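Zones on a Shared Table: A Study of Where Things Get Put Down
Project report, Spatial Design Studio, second year
Othmane Fahmy

1. How the project started

My project began with a lost phone. I had put it down on a shared worktable, gone to fetch a ruler, and come back to find that the table had filled up in the meantime. It took me ages to find the phone, and it had been in plain view the whole time, next to a wallet and somebody's keys. I started wondering why a big flat surface is so bad at helping us find things, when a small drawer with a divider in it does the job without any effort at all.

The brief for this module asked us to choose "an everyday surface" and improve how it is used without building anything permanent. Most of my year went for desks or kitchen worktops. I wanted the big shared table, the sort that several people stand at through the day, where the owner of any given object is usually on the other side of the room. I love these tables! They are generous and friendly and a complete mess by lunchtime.

2. The question

Can a pattern marked on a shared table change where people put their personal things down, and does it help them find those things again?

By personal things I mean what comes out of a bag or a pocket: phones, wallets, laptops, keys, glasses. Tools and materials belonging to the room were left out of the study, although I talk about them a little in section 6, as they kept getting in anyway.

3. What I read and looked at first

Two pieces of earlier work shaped the project. The first was a report by a student in the year above, written under the working title Jomine, which looked at trays in hallways. The main finding was that people will use a tray if it is the first thing their hand reaches, and will ignore it if they have to lean. That idea of the lean turned out to be really useful to me and I borrowed it shamelessly.

The second was the layout of our own canteen at Darley House, where the long tables have a seam down the middle. Watch people eat there for half an hour and you will see that hardly any tray crosses the seam, even when the other side is free. There is no rule about it. A line is enough.

I also spent a morning looking at cutting mats, chess boards, car parks and the painted floor of the sports hall. The sports hall was the most interesting of the lot, as there are so many colours of line on that floor that a newcomer can't read any of them. I took this as a warning and decided to stick to one colour.

4. Materials and method

The covering had to come off without leaving a mark, cost very little and be quick to repair. I tested three combinations on a spare door laid across trestles:

White lining paper with black tape. Very clear lines, but the glare under the ceiling lights was tiring and every coffee ring showed.

Grey card with yellow tape. Nice and stiff, though the joins between sheets lifted and things caught on them.

Brown paper with blue tape. Calm to look at, easy to patch, and the lines stood out well from one end of the door to the other.

The third was the clear winner. Brown paper has another good point I hadn't expected, which is that people aren't precious about it. They will happily put a bag down on it, and they will happily write on it too (I found two phone numbers and a drawing of a goat).

For the size of the rectangles I started at 400 mm on the long side. My thinking was that a laptop should fit inside with a little space to spare, and that a phone in the same rectangle should look small but not lost. I pulled the paper tight, fixed it underneath the table edge, then laid the long strips of tape first and the short ones across them. Laying tape straight over a long distance is harder than it sounds. The trick is to stick down one end, walk the roll all the way to the other end, pull, look along it with one eye shut, and only then lower it.

I observed in sessions spread over February, 17 in total, always sitting to one side with a notebook and a plan of the grid on which I could mark positions in pencil. I didn't tell people what the lines were for. If they asked, I said the table was being tried out with a new covering, and that was usually enough.

After each session I asked anybody who had time the same three questions. Where did you put your things? Why there? Could you point to them now without looking? The last one was great fun, and people got quite competitive about it.

5. What I found

5.1 Laptops obey the lines, more or less

A laptop has straight edges and people seem to want those edges to agree with something. On the bare door they ended up at every angle. On the grid most people set theirs down square, and several nudged it straight afterwards with one finger while talking about something else. I hadn't asked for this and I was delighted by it.

A laptop that is being opened or moved is a different matter. While the lid is going up or down it needs a good deal more room than its own footprint, and it tips and slides across whichever lines are nearby. My rectangles were sized for a laptop at rest. If I were starting again I would plan for the laptop in motion and make at least one row deeper.

5.2 Small flat things want an edge

Wallets and phones did not go to the middle of a rectangle. They went near a tape line, or into a tray if there was one within reach. A wallet lying flat on brown paper is also surprisingly easy to miss, as the colours are so close, and a dark one is only a bit better than a tan one. Phones in a tray were the most reliably found of anything in the study. Everyone could point to them.

5.3 Tall things act as signposts

This was my favourite result. Anything that stands up from the table gets used as a landmark. When I asked people to point without looking, they said "by the stand" or "in front of the stand" far more often than they mentioned a row or a column. Nobody learned the grid as a set of addresses, which had been my original hope. They learned one tall object and measured everything from that, with the lines helping them judge how far.

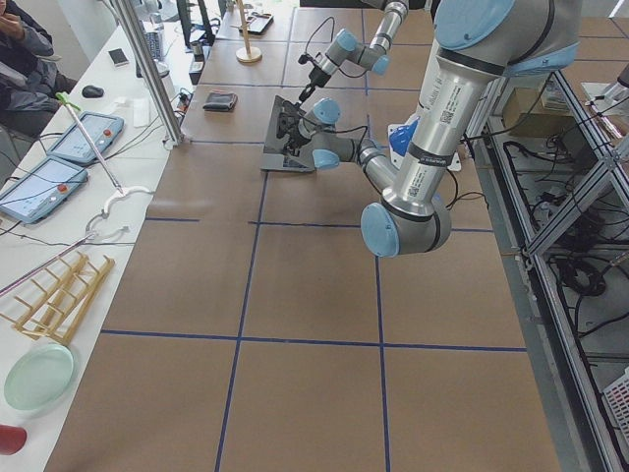 Figure 1. The taped worktable, with a laptop part-open on the paper, a wallet further along and a phone in a small tray beyond the wooden stand.

5.4 The side table gets everything else

I had drawn my plan as if the worktable were alone in the world, but a side table runs along the left of it and has no paper and no tape. You can read the difference straight away. In Figure 1 the side table has a phone, a mouse, a keyboard, tablets with their cables and a couple of white hooks all sharing the space, with a long thin rod lying across one of the tablets. The worktable has far fewer small things on it for its size.

Two explanations seem possible to me. Either the lines make people feel they should keep the big table clear, or the side table is simply nearer to where they sit and gets used for that reason (the lean again!). My method can't separate these. To do it properly I would need to tape the side table and leave the big one bare for a while, and then swap back.

6. Problems along the way

The tape lifted at the corners where two strips crossed, particularly along the front edge where sleeves rub. I patched it as I went, which means the grid at the end was not quite the grid at the start. In one corner a rectangle had shrunk by almost 7 mm. I don't think this affected anybody, but it did annoy me.

Room equipment crept into my notes. I began by ignoring it and then realised that boxes and stands were deciding where the personal things could go, so from the second week I marked them on the plan as well, in a different colour of pencil. The early plans lack this and are weaker for it.

I also failed to record left-handed and right-handed people separately. My tutor asked about it at the halfway review and I had no answer at all. It would have been such an easy column to add.

7. What I would do next

The version I would most like to try, which I have been calling Florholm in my sketchbook, keeps the brown paper and blue tape but uses rectangles of two sizes: a deep row at the front for laptops, and a narrower row behind it for wallets, phones and keys. A tall stand would go in on purpose, placed where it can be seen from every side, and a small tray would sit close to it – near enough to the front that nobody has to stretch.

I would also like to try it in a different kind of room. A friend works at a small repair café, Grajales, where customers hand over objects across a counter and then forget which are theirs, and the people there have said I can cover one counter for a fortnight. The surface is much narrower and the objects are much stranger, so I expect the grid will need rethinking from scratch. I can't wait to get started on it.

8. Materials left over

One part roll of blue tape and a length of brown paper are on the shelf by the studio door, labelled with my name. Anybody in the year is welcome to them. The spare door has gone back to the workshop.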